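Laundry room basics – speaker notes
Tenant evening, Caltgate building, 3/27/26
Speaker: Ebere Haruna. Nnamdi Onuoha has the sign-in sheet and the handouts.

Slide 1. Start on time, even if people are still coming in. Say who I am and that I look after the machines at Caltgate and at Isah. Remind them there are 4 washers for the whole building, so a machine that smells or won't drain affects everyone.

Slide 2. The door and the gasket. Most of the complaints we get are about smell, and most of the smell comes from the rubber ring. Ask who has ever wiped theirs. Expect few hands.

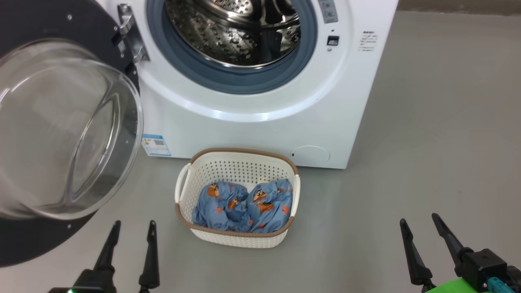 Pull the lip of the rubber back with a finger and run a cloth all the way around, including the fold at the bottom. Lint, hair and coins end up in there. Plain warm water is fine for a weekly wipe. Leave the door open after the last load of the day. If you have small children or a cat, check the drum before you shut it again.

Don't lean on the open door or hang wet towels over it. A new hinge for the Isah machine came to 300 dollars with the visit, and the door still had to be lined up twice. (Pause here. Somebody will ask who paid. The building did.)

Slide 3. Loading. Fill the drum loosely and leave a hand's width at the top. Check pockets. Zip zippers, and turn printed shirts and pajamas inside out, as prints crack when they rub against other things. Cold or warm water for those, and no high heat after.

Detergent: two tablespoons for a normal load. People use far too much. If there are suds on the glass at the end, run another rinse and use less next time.

Slide 4. Unloading. Put the basket right up against the machine before you open the door, so nothing gets dragged across the floor.
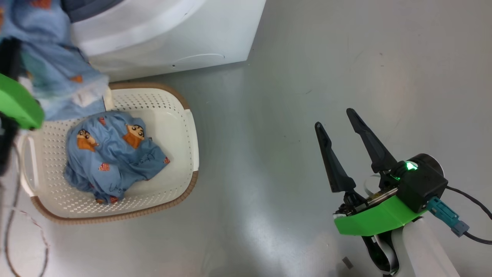
Take out one thing at a time and give it a shake. Small clothes go last, on top, so they don't get lost inside a sheet. Feel around the drum for socks before you walk off. A basket with holes in the sides lets air through, but damp clothes still shouldn't sit in it overnight.

Slide 5. The filter. Building staff clean the filters on the shared machines – please don't open them yourselves. If one won't drain, stop using it and call extension 1269. Tell us which machine and what it was doing.

Questions, then handouts. Nnamdi needs the room key back before we lock up.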